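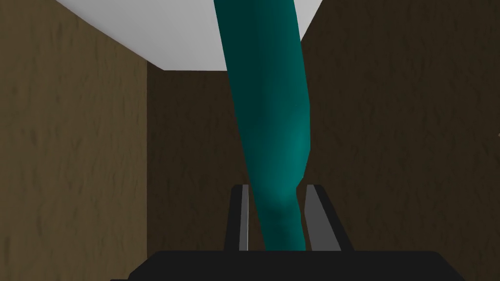
Vol. 4, No. 2 – Page 17

Troltura Seed Catalog Transcriptions
README and data card, release 4.2

Summary

Troltura is a table of vegetable variety listings transcribed from printed mail-order seed catalogs. The release holds 3,000 listings. Each row is one variety as offered by one seller in one season. The source catalogs come from two paper holdings, the Pliltville collection and the Þrastardóttir bequest. Scans of the pages are not part of the release.

Contents

listings.csv – one row per listing
sellers.csv – one row per seller, with town and years of activity where known
names.csv – lookup table from printed variety name to normalized name
units.txt – old weight and volume units and the values used to convert them
CHANGES.txt – changes by release

All files are UTF-8 with Unix line endings. Fields are separated by commas and quoted only where needed. Load the files with an explicit encoding. Some spreadsheet programs guess wrong and damage the letter Þ in the source field.

Fields in listings.csv

listing_id: integer, stable across releases. Retired ids are not reused.
seller_id: key into sellers.csv.
season: four-digit year printed on the catalog cover. Blank if the cover is missing.
crop: one of 31 controlled terms, lower case, singular (bean, beet, cabbage and so on).
name_printed: the variety name with the original spelling, hyphens and capitals kept.
name_norm: the normalized name from names.csv.
days: days to maturity as printed. Ranges are stored as text, for example 60-65.
price: price of the smallest packet offered, in cents.
packet_size: amount in the smallest packet, in the printed unit.
blurb: the seller's description, cut at 3,000 characters. Two listings reach the limit, both for melons.
source: pliltville or þrastardóttir.
checked: 1 if a second reader compared the row with the page, otherwise 0.

Coverage

Of the listings, 1,397 come from the Pliltville collection. The rest come from the Þrastardóttir bequest, which is stronger on root crops and on short-season varieties. Beans and cabbages are overrepresented in both. Flowers, field grains and tree stock were skipped even when they shared a page with vegetables.

A days value is present in 922 rows. Many sellers printed only "early" or "late", and those words stay in the blurb. Do not fill the gaps from modern catalogs. The same name was often used for different stock, and sellers did not agree on whether to count from sowing or from transplanting.

Transcription

Pages were typed by hand in Rarivik, a plain form-entry tool, with one screen per listing. No OCR text was used. Obvious printing errors are kept in name_printed and corrected in name_norm. Illegible characters are marked with a question mark inside square brackets. Words broken across a line are joined without a hyphen, except where the same catalog prints the hyphen elsewhere in mid-line.

Known problems

Prices in bulk-discount tables are missing.

Sellers 14 and 41 may be the same business under two names. They share a street address but their seasons do not overlap. They are kept apart in this release.

Some catalogs list a variety twice, once under novelties and once in the main list. Both rows are kept. To drop the repeats, group on seller_id, season and name_norm and keep the lowest listing_id.

The conversion for "gill" in units.txt was wrong in release 4.0. It was corrected in 4.1, but any totals computed from the older file should be rerun.

Intended use

The table is meant for work on naming, pricing and the spread of varieties between sellers. It is a poor guide to what was planted. A listing shows that seed was offered for sale and says nothing about how much was sold.

Updates

One release is planned each February. Corrections should give the listing_id, the field, and the reading proposed. Changes to crop terms are held for the next full volume.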